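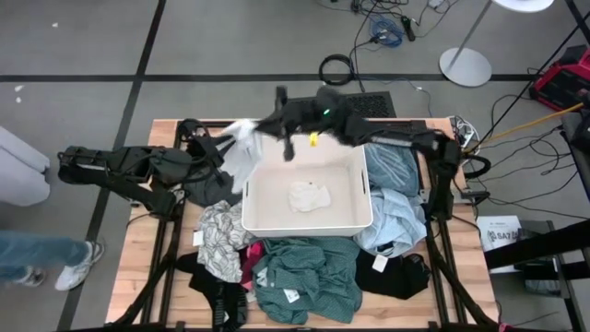

# The Psalms people sang on the way up

I've been spending my early mornings in the Songs of Ascents, Psalms 120 through 134, and I can't stop talking about them. My family has heard enough, so now it's your turn!

If you haven't met these psalms as a group, look at the little headings in your Bible. Each of the fifteen carries the same title, "A Song of Ascents" (some translations say "a song of degrees" or "a pilgrim song"). The Hebrew word has to do with going up, and it can also mean steps or stairs. That one word has kept scholars busy for a very long time. Maybe the songs were sung by travelers going up to Jerusalem for the feasts. Maybe they were sung on the temple steps. Some people think they belong to the return from Babylon, and others think the title describes the way the poetry climbs, picking up a word from one line and carrying it into the next.

I lean toward the pilgrims. You went *up* to Jerusalem from pretty much anywhere, and Deuteronomy 16 has the men of Israel appearing before the Lord three times a year. That's a lot of walking, and I love the idea of a whole road full of people who knew the same short songs by heart.

And they are short! Psalm 132 is the long one. Most of the others you can read before the kettle boils, and you can memorize one in a week without really trying. I did 121 in February, mostly out loud in the car.

## Starting a long way from home

What surprised me this time through was where the set begins. Psalm 120 isn't a cheerful song at all. The writer is in distress, surrounded by lying tongues, living in Meshech and among the tents of Kedar. Those two places are nowhere near each other. Meshech is usually put far to the north, in what is now Turkey, and Kedar was off in the Arabian desert, so he can't have been living in both. I take it as his way of saying he's as far from home as a person can get, among people who want war when he wants peace.

Then comes 121, with the eyes lifted to the hills, and by 122 his feet are standing inside the gates of Jerusalem. Three songs and he's there!

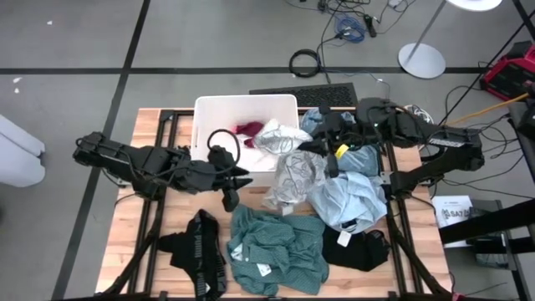 I used to read the opening of 121 as if the hills themselves were the help. The old King James punctuation nudges you that way: "I will lift up mine eyes unto the hills, from whence cometh my help." Most newer translations make it a question. Where does my help come from? And the answer goes right past the hills to the One who made heaven and earth. I've gone back and forth on whether the hills are supposed to look threatening (bandits, steep paths) or hopeful (Zion is up there somewhere). Lately I think a tired traveler could feel both before lunch.

The word to watch in that psalm is "keep." The Hebrew verb is *shamar*, to guard or watch over, and it turns up six times in eight verses. Some English Bibles switch between "keep" and "watch over," and you lose a bit of the drumbeat. Try reading it with "keep" every time – he who keeps you will not slumber, the Lord is your keeper, the Lord will keep you from all evil. It changes the whole feel.

## The ones in the middle

People skip from 121 to 133 and miss some beauties. Psalm 126 has those lines about sowing in tears and reaping with songs of joy, and also the odd prayer, "Restore our fortunes, O Lord, like streams in the Negev." The Negev is dry country. The stream beds there sit empty for much of the year, and then rain comes and they run. I never noticed how bold a prayer that was until I looked at a map.

Psalm 127 is credited to Solomon and talks about building a house, guarding a city, getting up early and staying up late. I read that last part at 5 a.m. with a cup of coffee and felt a little caught.

Psalm 131 is my favorite of them all right now. Three verses. "I have calmed and quieted my soul, like a weaned child with its mother." I'd always pictured a nursing baby, but a weaned child is older, and leans against his mother without asking to be fed. I sat with that one for nine days and I'm still not done with it.

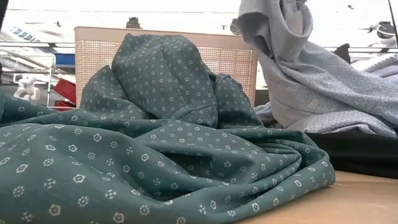

*Dark green cloth with a small pale print.*

## If you want to try it

Read one a day for fifteen days, out loud if the house allows it. Keep a page for repeated words, and write down where the singer seems to be standing, too: far off, on the road, at the gate, inside the city. By 134 it's night and the servants of the Lord are in the house, lifting up their hands, and the last line is a blessing from Zion on whoever is listening.

I'm on my second trip through, this time in a different translation, and Psalm 130 is next. "More than watchmen for the morning" gets said two times in a row there, and I want to spend a good while on why. If you've got a favorite out of the fifteen, leave it in the comments – I'd love to know which one and what you hear in it!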